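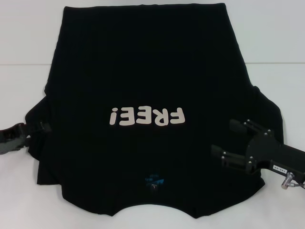 Hi all - I've been meaning to answer the question about folding data, and I finally have enough episodes behind me to say something useful. We're at 1763 usable ones on the Leketti set now, nearly all of them T-shirts, and my favourite discovery is how much the starting pose matters! Take the black one with FREE! across it: collar toward the camera, lettering upside down, a gripper at either side. Early on I laid every shirt out with the collar at the far edge, nice and neat, and the policy learned exactly that and fell to bits when a shirt came the other way around. Now I turn them all over the place, and the behaviour is so much better.

On the list last month, someone at Zinthorpe wrote:

> We have 2083 teleoperated folds and the thing still
> grabs air with the left arm on dark fabric. Is it
> the lighting, or do we simply need more data? Also,
> does anyone keep the episodes where the operator
> fumbles and regrasps? We have been binning ours.

Keep the fumbles! Please! I threw out 80 of mine in March and I'm still cross about it. A regrasp in the middle of an episode is the only place the model ever sees a bad grasp being fixed. I bin an episode if the shirt goes on the floor or the operator gives up, and that's it. Mark the regrasp in the notes field so you can filter later if you change your mind.

For the dark fabric, I'd look at the wrist views before collecting anything more. Black cotton on a white table is easy from the head camera, you get a lovely outline, but the layers inside that outline are another matter. A sleeve tucked under reads as a lump on the side and not much else. Softer light from both sides helped us more than brighter light did. So did slowing down for the last bit of the approach, which my operators grumbled about for a day or so.

One thing I haven't sorted out is how many operators to use. We have 4, and I can tell them apart from the gripper traces alone. Bedau reckons that's healthy variety, Kaczmarczyk trains on one person's data only and gets tidier folds. Has anybody tried both on the same shirts? I'd love to see the numbers, even rough ones.

Happy to share our notes template if it's any use, just reply on the list.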